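Stilside Activity Room: Table and Small Parts Check
Site: Skavilstead
Date of check: March 24, 2020
Form 7, to be completed before the room is opened

1. Table surface
Clean, free of splinters, no raised edges.
Result: Pass with comment.
Comment: Dark line across the right side of the top. Run a fingertip along it at each check. If an edge can be felt, fill and re-varnish before further use. Glare on the varnish makes small debris hard to spot, so inspect from two sides.

2. Baseplate
Flat, studs intact, no cracks at the corners.
Result: Pass.
Comment: Large light grey plate kept in use. Replace if it rocks when pressed at a corner.

3. Loose bricks
Set out in a single row along the near edge of the plate, checked for bite marks, splits and sharp moulding.
Result: Pass.

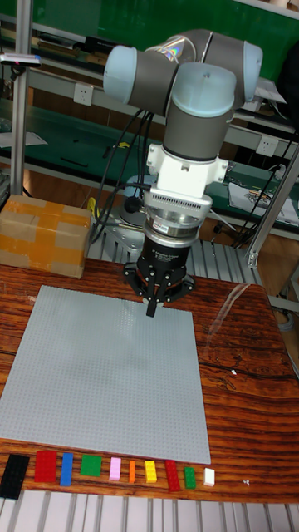 Small plates and short bricks remain a choking hazard and are to be kept from children under three. Return them to the lidded tub at close. The main stock, roughly 1,000 pieces, is checked separately in January.

4. Fragments and debris
No chips or crumbs on the table top.
Result: Action required.
Comment: Tiny white pieces on the wood. Remove and wipe down. If a piece proves to be broken plastic, find the damaged brick and discard it.

5. Storage boxes
Closed, stable, clear of the working area.
Result: Pass with comment.
Comment: Taped cardboard box at the back of the table. Move to the Ballevora shelving, bay 15.

6. Cables
No cable to cross the seating side.
Result: Pass.

Actions 4 and 5 to be closed before next use. Copy to Osman, ref. 118.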